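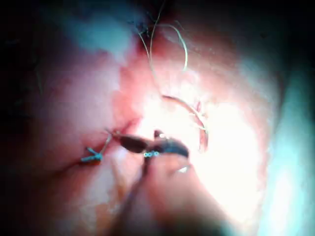 Opinion > Selling and sales teams

Stop giving your best customers to whoever shouts loudest

I spent the better part of 14 years in sales, most of it carrying a bag of samples round industrial estates, and I have sat through more rows about territories than I care to remember. Who gets the north, who gets the big account on the ring road, who has to take over the patch that the last chap left in a state. These rows are nearly always treated as a bit of a nuisance, something for the manager to sort out over a coffee so that everyone can get back to the phones. I think that's a mistake, and quite an expensive one.

My first proper job was at Cakov, selling packaging machinery. There were 4 of us on the road and a map on the wall with coloured string on it. The string had been put up by Hartmut Rieger, who had started the sales side and knew every customer by their first name, and it made perfect sense to Hartmut. It made rather less sense to me. My patch had 600 names in it and I was supposed to keep all of them warm. The man next to me had 60, and they bought more in a month than mine did between Christmas and Easter.

Now, I liked him (still do!) and he was good at the job. But he wasn't ten times better than me, and the commission sheet said he was. I used to look at that sheet and feel thoroughly useless. It took me far too long to work out that a good part of what I was looking at was string.

So my first gripe is that we keep mixing up the seller and the patch. A company hands somebody a ripe territory, the orders come in, and everybody says what a star. Then the star gets first pick the next time the map is redrawn, because you don't want to upset a star, and off we go again. Meanwhile the new starter gets the leftovers and is told that it's all about attitude. I have given that speech about attitude myself, and I'm not proud of it.

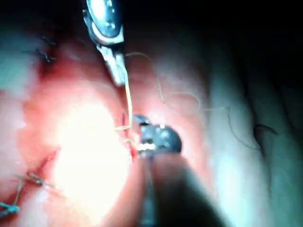
The second gripe is timing. Most firms I know redraw their territories in February or thereabouts, once the old year has been put to bed and somebody senior has had time to look at a spreadsheet. By then the sales team has already spent weeks chasing people they may be about to lose. You've done the visits, you've sent the quotes, you've remembered that the buyer's daughter is doing her exams, and then the account goes to somebody else with a cheery email. I don't mind accounts moving. I do mind them moving halfway through a conversation, and so do customers, who have to explain their business all over again to a stranger with a new set of business cards.

Tuncay Yurt and I used to argue about this when we were both at Mahuika. Tuncay's view was that a good salesperson ought to be able to pick up any account on any morning, and that all this talk of relationships was a way of hanging on to easy money. There's something in that. I've known people sit on an account for years, ringing up twice a year and calling it looking after the client. If you never move anything, you get that sort of thing, and you get it quite quickly. But Tuncay also wanted the whole map shuffled every year on principle, and I still think that's daft. It would have kept us on our toes and driven the buyers up the wall.

What I'd like to see is duller than either of those. Look at what's in each patch before you look at who has it. How many customers are really buying, how many could be, how long it takes to drive between them – that last one gets forgotten all the time by people who work at a desk. Write it down where the whole team can see it. If one patch is plainly richer than the rest, either share some of it out or set the targets to match, and say so out loud. And when an account does move, pay the old hand something for the deals that were nearly done, and send both people to the first meeting. 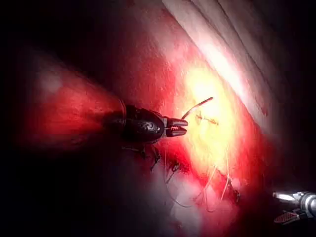
I know the usual answer to this, which is that open figures cause jealousy. Well, yes, a bit. When I tried it at Fumell we had a grumpy couple of weeks and one really quite unpleasant lunch. But the jealousy had been there all along, it was just going on in the car park, and people were guessing at numbers that were usually wilder than the real ones. I'd take the unpleasant lunch any day.

I'd also say to anyone running a small team: don't let the loudest person draw the map. They'll offer to help, they'll be charming about it, and they'll have a very good reason why the hospital contract ought to stay with them. I fell for that one twice. The quiet ones won't come and argue, they'll simply hand in their notice, and you'll be left wondering why you keep having to recruit for the same patch.

Hartmut's string was still up when I left Cakov, by the way. Someone had moved one pin, over by the coast, and it had left a little hole in the plaster.

Recent in Opinion

What Troltport got right about paying a retainer
Cold calling is fine, your list isn't
Do we still need a Christmas sales conference?
The trouble with promoting your top seller
Discounts are a habit, and a hard one to break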